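Stop marking the demo

The robotics club at Fokenham has posted its rules for the autumn round, and the mark still rests on one clean run. I think this is a mistake. A printed arm that moves one sweet is a fair project. One success says little about it. 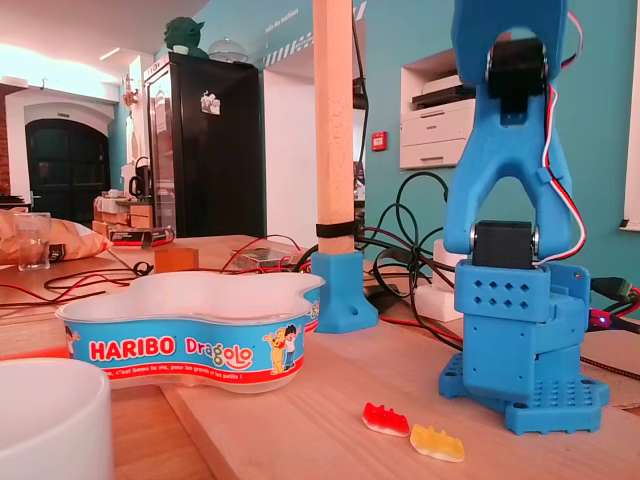
Printed arm, sweets and tub on the bench.

The Erer team logged 67 attempts in May and published all of them, failures included. That log taught me more than any final - it showed which changes to the grip had mattered. 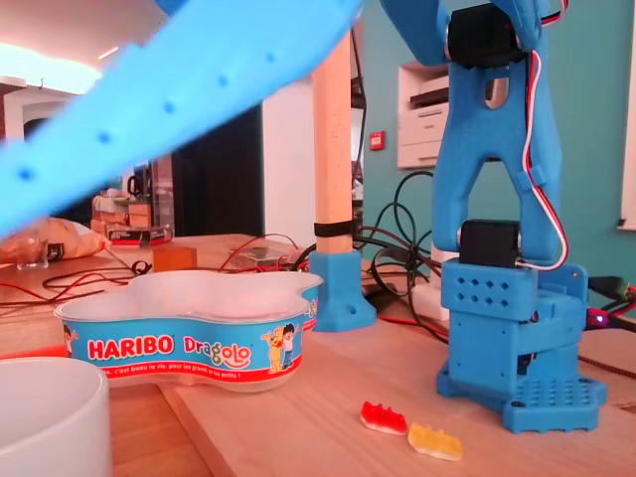

Windar asks entrants for two logs, made on different days. Fokenham could do the same. It would cost an evening of marking, and students would learn to report an error rate.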